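Can It Open a Bottle of Water Yet?

12/09/2023

The engineer I have come to see at Budard has spent most of her working life trying to get machines to do the jobs people do while thinking about something else. She asked me not to use her name. "My mother reads everything," she said, "and she still believes I build spacecraft."

Budard has a short list of chores it would like two arms to manage by themselves. Wiping a counter is on it. So is putting away forks, and so is opening a drink, the item I had asked to hear about, partly out of professional interest and partly out of thirst.

I wanted to know why anyone would start with a water bottle.

"Try it with one hand," she said. I did, later, at home, and got most of it down my sleeve. A bottle takes two hands that agree with each other. One holds the body and the other deals with the top, and each has to put up with what its partner is doing. "People have been practicing since they were toddlers. The arms have been practicing since June."

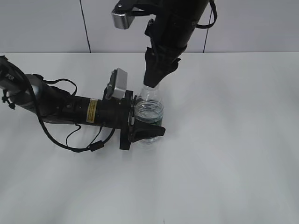

The trouble, she says, is squeeze. A thin plastic bottle gives when you hold it. Grip too lightly and the whole thing spins along with the cap. Grip too hard and you have a fountain. A person finds the middle without noticing there was a middle to find. The arms have to be shown, over and over, by someone steering them through the job and trying not to sigh into the controls.

So far the people at Budard have recorded 1213 tries at bottles, cartons and jars. She keeps them all, the bad ones included. I asked how many were bad.

"Define bad."

Spilled, I suggested.

"Then 700. But some of those were spilled by me."

I asked whether I would have one of these in my kitchen soon. She looked at me the way my dentist does when I say I floss.

"You'll have a dishwasher in your kitchen. You probably already do. That's a robot for a chore, and it works because we gave it a box and told the plates to come to it. What people want is the thing that goes to the plates."

And how far off is that?

"Ask me something else."

I asked about the money. She would not give me a price for the pair of arms, though she did say it was a lot to pay for a drink. The company keeps going on shop-floor work, mostly for Kuipers, a packing firm that wants lids put on tubs and does not much care whether the machine could also fold a towel. Lids are easier, in her view. The tubs are all the same tub. They arrive facing the same way, at the same height, and no tub has ever been left half finished on the arm of a couch.

A Kuipers line wants 600 lids an hour. I asked how many bottles the arms could open in the same time. "Seventeen, on a good afternoon," she said, and then, after thinking about it, "17 if you put that it was a very good afternoon."

There is a rival, naturally. Torkarmont has been showing a clip of a machine that clears a whole breakfast table, and I brought it up because I am that kind of guest. She has seen it. Everyone at Budard has seen it. "Lovely clip," she said. "I'd like to see the one they shot right before it." She added that she would say the same about any clip of ours, meaning hers, and that I should feel free to print that.

What would impress her, then? She took longer over this than over anything else. A stranger's kitchen, she decided. Bring the arms in cold, with a brand of water they have never met, bad light from one window, and a wet counter. Let the person who lives there stand too close and ask questions. If the bottle gets opened and the cap ends up somewhere sensible, she will believe the field has moved.

"The cap matters to me more than it should," she said. "Taking it off is half the chore. You also have to put it down and know where you left it. My husband can't do that."

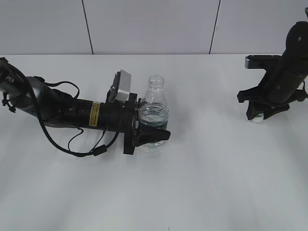 What the shop floor gets first

Her own bet is on places like the Mesthorpe plant, where Kuipers does its returns. Goods come back there in every condition, and somebody has to open them, look inside and sort them. It is dull work with a lot of variety in it, a bit like housework, except that there is a supervisor and a budget.

"If a machine gets a box wrong there, it goes in a bin and a person looks at it later," she said. "If it gets your grandmother's vase wrong, I get a letter."

She expects arms to be doing part of that job well before they do any of mine. The part they will get is the opening. The looking inside she would leave with people for now, and she was firm about this, having once watched a returned lunchbox being opened.

I asked if she used anything automatic at home. A coffee maker with a timer, she said, which she has never set. She fills it in the morning and stands next to it.

On my way out she offered me some water. She opened it herself.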